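# Iced Barley Tea by the Pitcher

Cold barley tea is my favorite thing to keep in the fridge once April warms up, and it could hardly be easier!
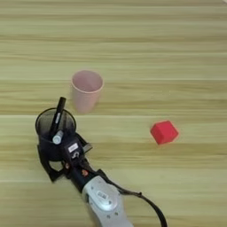

*Photo: Vikness Kitchen Notes*

You want roasted barley, the dark kind sold for tea. I buy the 382-gram bag from the Durnville co-op (bottom shelf, next to the lentils) and it lasts me well into summer.

## Steep

1. Bring 2 quarts of water to a boil in a big pot.
2. Toss in half a cup of barley and turn the heat down to a gentle simmer.
3. Give it 15 minutes. The whole kitchen will smell like toast, and I love that part so much!
4. Turn off the heat and leave the pot alone until it's down to about 135°F.
5. Strain into a heatproof pitcher, then chill overnight.

## If it tastes bitter

You probably boiled it too hard. Keep the bubbles small next time, or try the cold method: same barley, same water, no stove at all, eight hours in the fridge. It comes out lighter and a little sweeter.

## Extras

A strip of lemon peel is great. So is a spoonful of honey, but stir it in while the tea is still warm or it just sinks and sits there. Drink the pitcher within three days, and save the spent barley for bread dough (a handful per loaf is plenty).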